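Onville's sandwich line budget started with the arm, and the arm was the easy part. Vekalex quoted it in one page. The clips, rails and trays took 12 revisions.
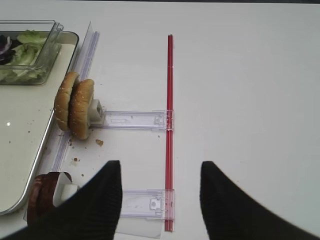 *Photo: Heinonen for Cenine*

Buns and patties stand on edge in white holders, and each holder needs spares. The kitchen set aside 531 dollars for them in October.

## Floor space

A cell needs a table, a tray and side lanes for whatever waits its turn. Lettuce and cabbage stay in a clear tub on the tray. 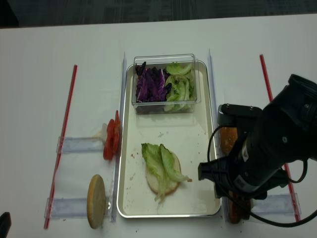 ## Fingers and wear

Budget for 2 sets of gripper fingers per arm. Soft leaves and sliced meat call for slow test runs, so book the hours early. 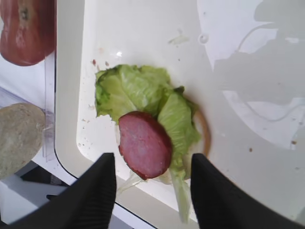 ## Cleaning

Crumbs get on everything. Onville allows up to 170 minutes a week for wiping down rails and clips, 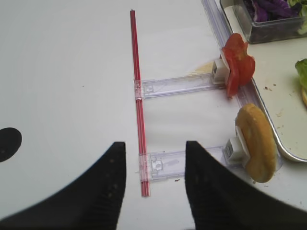
and it pays for that time out of the equipment line, along with replacement rods. Vekalex bills training separately.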